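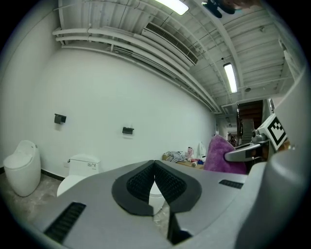 Issue 9, page 5

Facilities > IT Operations > Release Checklists

Search this section Enter keyword Go

Pre-Release Inspection Checklist: In-House Software
Barnton Office, Application Services
Completed Nov 24, 2020

This checklist is completed before any program written by our own staff is moved to the live servers. The release under inspection is Sikitora, the internal job scheduler, which replaces the scripts kept under the Alteck support agreement. Each item is marked Pass, Pass with comment, or Hold. An item marked Hold stops the release until it has been inspected again.

Section A. Source code

A1. All code is held in the shared repository. Pass.
A2. Every change has been read by a second developer. Pass with comment.
Comment: Two small changes made in October were approved by their own author. Both have now been read by another member of the team. The repository settings have been changed so that an author can no longer approve his or her own work.
A3. No passwords or access keys appear in the code or in its history. Hold.
Comment: A database password was found in an old settings file. The file was deleted some time ago but remains in the history. The password is to be changed before release. Rewriting the history is left to the judgment of the repository owner.
A4. Outside libraries are listed with their version numbers. Pass.

Section B. Testing

B1. The automated tests complete without failure. Pass.
B2. The program has been run under expected load. Pass with comment.
Comment: The test queue held 2000 jobs and cleared normally. At 4000 jobs the status page became slow to load, although no jobs were lost. The present workload is well below either figure. The inspector recommends that the status page be divided into shorter pages in the next version.
B3. Error messages can be understood by the help desk. Pass with comment.
Comment: "Unknown state" is still shown in several different situations. Staff at the Mangundap site have asked that the job number be included in the message.

Section C. Recovery

C1. A full backup was taken and restored to a separate machine. Pass.
C2. Written steps exist for returning to the previous version. Pass.
Comment: The steps were followed by a developer who had not worked on the project. Step 5 referred to a folder that has since been renamed, and the text has been corrected.
C3. The Mangundap site can continue to run its jobs if the link to Barnton is lost. Not inspected. To be arranged with the site.

Section D. Access

D1. Administrator accounts are limited to current staff. Pass.
D2. The shared account used during development has been closed. Hold.
Comment: The account is disabled on the test server but remains active on the live server.
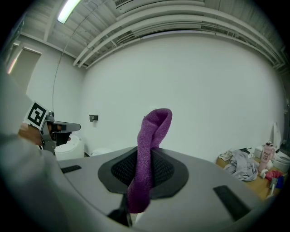
D3. Sign-in attempts are recorded, and the records are kept on a separate server. Pass.

Result

The release is not approved at this time. Items A3 and D2 must be inspected again, and item C3 must be completed. Items marked Pass with comment do not prevent release, but each comment is to be entered in the work list and assigned to a developer.

A signed copy of this form is kept with the release records. Requests for a repeat inspection are to be sent to Application Services with the item numbers in the subject line.

Contact Application Services | Copyright Barnton Office | Back to top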